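19 janvier 2020

Pas dormi, ou mal. Trié quand même.

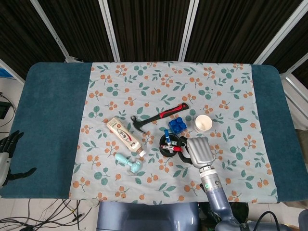

Donc la table d'abord, le reste attendra. Olga dit que je commence toujours par le plus facile et elle a pas tort. Mais il faut bien poser les choses quelque part, et la nappe à petites baies orange je la laisse, elle me plaît, même sur l'autre, la velours bleu canard. Maman aurait râlé - deux nappes l'une sur l'autre, pourquoi faire.

Le marteau : à rendre à Maximiliano. Il me l'a prêté en mai, j'ai honte. Manche rouge et noir, le sien, aucun doute possible. Lui écrire ce soir. Ou demain.

Le maillet bleu clair en plastique, pour le petit de Candela. Le gros cube bleu aussi, celui à quatre plots. Les autres cubes sont partis chez Leire avec le carton de Kurnberg, bien sûr, donc celui-là tout seul ne sert à rien, mais va expliquer ça à un enfant de trois ans. Mettre dans le sac. NE PAS OUBLIER LE SAC.

Le tube blanc, je sais pas. Regarder la date avant de jeter. J'en ai déjà jeté un bon la semaine dernière et racheté le même le lendemain, bravo.

Les feutres : garder le pot rond, essayer chacun sur une enveloppe, virer les secs. Le bleu je l'aime bien. Le rouge, Mitsuko me l'a demandé pour ses étiquettes, lui donner s'il marche encore. Le gobelet en papier, poubelle.

Coup de fil de Leire pendant que je cherchais les sacs. Elle a trouvé une armoire à Staltville, 70 euros, il faut aller la chercher à deux et elle a mal au dos. J'ai dit oui sans réflechir. Où est-ce qu'on la met, cette armoire ? Aucune idée. Elle non plus. On a ri dix minutes là-dessus, ça m'a fait du bien.

Le devis des déménageurs est arrivé - 900 euros. Pour trois pièces ! Olga connaît quelqu'un qui a une camionnette, je préfère. La rappeler avant midi.

Mangé debout, une soupe. Mal aux genoux. Retrouvé sous l'évier la facture que je cherchais depuis Noël, 61 euros, déjà payée je crois, verifier.

Demain le placard du couloir. Ça me fait peur, le placard du couloir. Les manteaux de maman sont dedans et Candela veut être là quand on l'ouvre. Lui demander son heure.

Il est tard, j'arrête. Acheter : scotch, ampoules, sacs poubelle grand modèle.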